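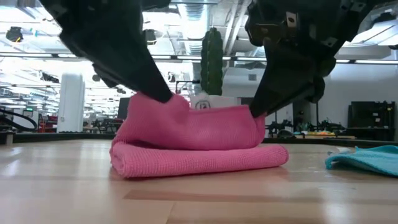 Our club team has been practicing tabletop cleanup for the Lundus student challenge since May, and my bag of microfiber cloths has become the most borrowed thing in the building. I'm the one who does the shopping (and the laundry!), so I keep getting asked which cloths to buy, how to fold them and why the gripper keeps dropping them. I finally wrote it all down, and most of it works just as well if the only hands folding your towels are your own.

Start with the cloth. A waffle weave is my favorite for folding practice, and a bright color helps everybody, people included, see where one layer stops and the next one starts. Hot pink on a pale table is hard to lose! Teal is nice too. Skip anything the same color as the wood, unless you enjoy hunting for edges.

Wash new cloths twice before you use them. They come out of the package with a finish that makes them slide, and then you tune everything for a slippery towel and have to do it over a week later. No fabric softener, ever. Relu washed a whole load with softener once and we lost a Wednesday evening to it. Air dry if you have the time, or tumble on low with no dryer sheet.

For folding, go in thirds and roll the front edge over so it's nice and thick. A thick edge stays where you put it. Press the stack flat with your palm, then let the top layer puff back up a little before the gripper comes down. If you're teaching a pinch, have the fingers come in from both sides of the top layer and squeeze toward the middle. Coming straight down onto a flat towel mostly just pushes it around the table, and I've watched that happen more often than I'd like.

Put your cloths down with a hand's width between them when you're starting out. Once the team can grab one cleanly, move them closer, then let them touch, then overlap them. Despina wanted to begin with the overlapping pile and we let her try it, and she was back to single cloths before the pizza came.

Sponges are a different animal. I buy the plain boxy kind and break them in by soaking them and squeezing them out a few times, then leaving them on a rack overnight. A brand new one can be stiff as a board and won't give you much to grip.
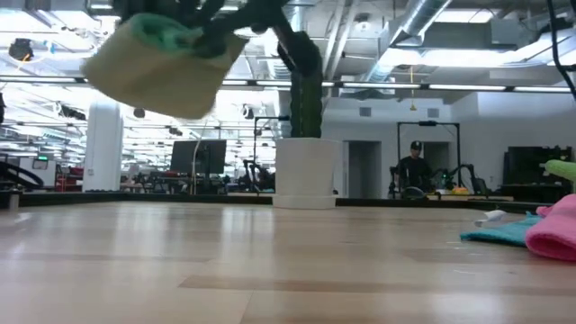

Do the practice cloths have to be ironed between runs?

Shaking them out and smoothing them by hand is plenty, and a few wrinkles make for better practice anyway.

Last thing is the table. Wipe it with a barely damp cloth and dry it right away, because polish leaves a film and the cloths start skating again. Crumbs get under a folded towel and tip the whole stack, so snacks live on the other side of the room now (sorry, Nelu). I keep the clean cloths in a lidded bin marked Preda, after our team name, and the used ones go straight in a mesh bag, zipped and ready for the wash.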